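Home | Guides | Windows | Floors | Contact

Cleaning horizontal venetian blinds in place
Last updated: 11th June

This guide covers white horizontal slat blinds that stay on the window during cleaning. It applies to aluminum, PVC and painted wood slats unless a step says otherwise. Blinds with fabric tapes should be vacuumed only, and the rest of this page can be skipped.

What you need

Two microfiber cloths, one kept dry
A vacuum with a soft brush head
A bucket holding 5 liters of lukewarm water
Dish soap, plain, no bleach
A step stool rated for your weight
An old towel for the sill

Slat tongs such as the Tuvden save time on wide windows. A clean sock over the hand does the same job at a slower pace. The tongs should close without force. If they have to be squeezed hard to grip, the pads are too thick for the slat spacing and will bend thin aluminum.

Before you start

Lower the blind completely and check that the bottom rail hangs level. A rail that sits low on one side usually means a lift cord has slipped, and pulling on the slats will make it worse. Fix that first.

Turn off any ceiling lights near the window and work by daylight if you can. Overhead fixtures throw bright streaks across white slats and hide the dust between them. Where daylight is poor, hold a flashlight flat to the blind and look along the slats.

Dry pass

1. Tilt the slats until they are nearly closed, with the convex side toward you.
2. Vacuum from the top down at low suction. Move the brush sideways along the slats, never up and down.
3. Support the far end of each section with your free hand. A slat 80 cm wide can be cleaned with one hand. Anything wider needs support.
4. Reverse the tilt and repeat.
5. Open the slats to horizontal and wipe each one with the dry cloth, from the center out to both ends.

Do not skip the dry pass. Dust that gets wet turns to paste and collects where the ladder cords cross the slat.

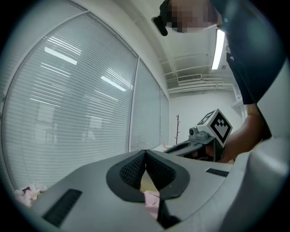
Gumaro Manríquez wrote in to say he does the narrow blinds first on any wall that has several, while the cloth is fresh, because the short slats flex less and show whether the soap mix is too strong. He also wipes the headrail before touching a single slat. Both points are sound, and the headrail step has been added below.

Damp pass

1. Lay the towel on the sill.
2. Add one teaspoon of dish soap to the bucket. More than that leaves a film.
3. Wipe the headrail with a wrung-out cloth. Keep water away from the tilt mechanism and the cord lock.
4. Wipe each slat on both sides. Fold the cloth over the slat and draw it outward from the ladder cord. For painted wood, the cloth should be barely damp.
5. Rinse the cloth every ten slats or so.
6. Go over everything again with clean water, then with the dry cloth.
7. Leave the slats open until dry. Do not raise the blind damp — the slats stick together in the stack and mark each other.

Kitchen grease

Grease needs a second round of the same soap mix, left on the slat for two minutes. Degreasing sprays dull the finish on some coated slats. Test any spray on the lowest slat, at the back, and wait until the next day to judge it.

Bent slats

A shallow bend in aluminum can be eased out between thumb and finger. A crease cannot. Take a spare from the bottom of the blind if it is longer than the window needs, and move the creased slat down to replace it.

How often

Dry pass monthly, damp pass twice a year. October is a good time for the second one, before the heating comes on and starts moving dust around.

241 shares | 5 comments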